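Fin clips and drift cameras give first count of rays off Lorano

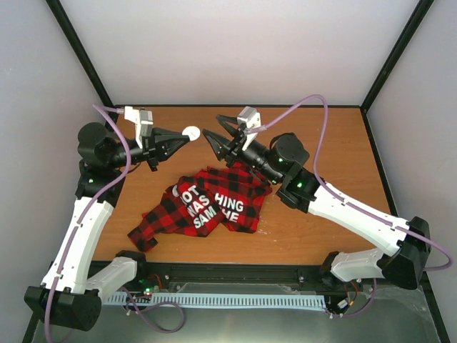

Two robot arms over a tabletop, with a red and black garment between them.

December 3, 2023

A survey of bottom-dwelling rays in the shallow water off Lorano has recorded 977 sightings over a single season, according to a report released by the Abou Jaoude marine station. The report covers three species and is the first to put a figure on ray numbers along this part of the coast. Until now the only records came from fishing logs, which list rays by weight and do not separate one species from another.

The work was led by Ghada Obeidat, a fisheries biologist at the station. Her team used two methods. The first was a set of baited drift cameras, released from a small boat on the incoming tide and collected at slack water. The second was hand netting in the channel mouths, where each ray was measured across the disc, sexed, and released after a small piece of tissue was taken from the trailing edge of one fin.

Sightings from the cameras and captures from the nets are reported separately. The 977 figure refers to camera sightings only and includes repeat sightings of the same animals. The report does not convert it into a population estimate. Netting produced 200 tissue samples, of which 91 have been sequenced so far. The remainder are frozen and will be processed when lab time is available.

The sequenced samples show that rays from the northern and southern channels are closely related and probably breed as one group. This was not expected. The two channels are separated by a stretch of deeper water with a strong cross current, and tagging work on the same species elsewhere had suggested that adults rarely leave water shallower than the height of a house. Obeidat's team suggests that the animals cross in winter, when the current weakens, but no camera was deployed in the deep section and the report lists this as an open point.

Body size also differed from what the fishing logs implied. Netted females were smaller on average than the logged catch, and most were below the width at which the species is thought to mature. The authors give two possible readings. Larger females may use deeper water outside the survey area, or the nets may have missed them. Mesh size was the same at all stations, so the second reading cannot be tested with the present data.

Randa Khoury, who handled the image review, said the most difficult part was telling the two smaller species apart on video. Both are sandy brown on the upper side and both bury themselves to the eyes. "The tail is the reliable feature, and in a lot of the footage the tail is under the sand," Khoury said. Clips in which the tail could not be seen were logged at genus level and left out of the species totals. Each clip was scored by two readers working separately, and a third reader settled the cases where they disagreed.

The cameras were housed in units made by Vomo and set to record in low light without a lamp. An earlier trial with lamps was abandoned after rays were seen turning away from the lit area. Water clarity limited the usable range to up to 7 meters on the best days. After heavy rain the range dropped sharply, and recordings made in the two days after each storm were discarded.

Diet was not part of the original plan but is covered in a short appendix. Several netted rays passed shell fragments while being measured, and these were kept and identified. Most came from a thin-shelled clam that lives in the upper layer of sand. Crab remains were less common. The appendix notes that soft prey such as worms would leave no trace of this kind and that the list should not be treated as a full account of what the animals eat.

The report makes four recommendations. It asks that landed rays be recorded by species at the dock, that a minimum disc width be set for the largest of the three, that netting be avoided in the southern channel in June, when most of the pregnant females were found, and that the survey be repeated using the same stations and bait. The first can be done without a rule change. The second and third would need approval from the regional fisheries office, which has received a copy and has not yet responded.

Local boats do not target rays, but they are taken in bottom nets set for sole. Released animals often swim off strongly. How many survive is unknown, and the report cites no figure. Obeidat said a tagging study would be the usual way to find out. Funding for tags has been requested under the Tenditport coastal program, with a decision due next year.

Station staff plan to place one camera in the deep water between the channels over the winter. It will be fixed to a weighted frame, as a drifting unit would be carried out of the area within one tide. If rays are crossing, they should appear on the recordings during the weeks when the current is weakest.

The full report, with station coordinates removed to limit disturbance, can be read at the Abou Jaoude library desk or requested by mail. Raw video is not being released at this stage. Researchers who want access to the remaining tissue samples should write to the station with a short outline of the intended work.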